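Search this forum Search Advanced

Working outside all day, laptop overheating??

plindell_porch
So since January I've been doing my whole workday out on the deck and its great except the laptop shuts itself off by lunch. Fan goes nuts, then black screen. It's 32 months old, never did this indoors. Anyone else? Do I need a new one or what

bitis40
Is it in the sun. Even part sun. Mine quit on me the same way, moved the chair to the shade side and no more trouble.

plindell_porch
Shade until 2, then sun comes over the roof. So yeah the afternoon I get. But it dies BEFORE that

kallisier
Clean the fan first. Pollen, dog hair, all of it gets sucked in. Can of air, 3 short bursts, machine off. Do not buy a new laptop over this.

xia_outdoors
Disagree w/ kallisier, canned air just shoves the dust deeper. Take the bottom off and use a soft brush. Takes longer but you do it once

kallisier
Been doing canned air for years on every machine in the house. Never a problem. Half the people on here are gonna strip a screw if you tell them to open it up

xia_outdoors
ok well I've opened plenty that got the can treatment and there was a felt blanket in there. Just saying

bitis40
Both of you. What's it sitting on? A cushion or your lap blocks the vents, hard surface is way better. Also close it when you go in for lunch, I used to leave mine running with 40 tabs open and wonder why it was cooking

plindell_porch
Cushion on my lap mostly. Huh. Ok will try the table tomorow. Glare is worse there though, any fix for that?

xia_outdoors
Matte screen film. Or face north. Big umbrella helps some but then you're chasing it around all day

kallisier
Film makes everything look fuzzy imo. Turn the brightness up and wear a hat. Cheaper

bitis40
Brightness up = more heat tho. I'd go umbrella. We do the patio table most mornings now, drinks out there too, just keep them away from the keyboard 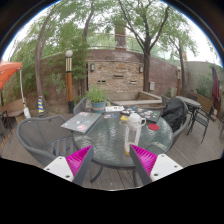

and mornings are really the trick, get the heavy stuff done early and save email for after lunch. If it still shuts off on a hard surface in the shade then yeah, open it up like xia said

Contact us | Copyright Plindell Home & Yard Forum | Back to top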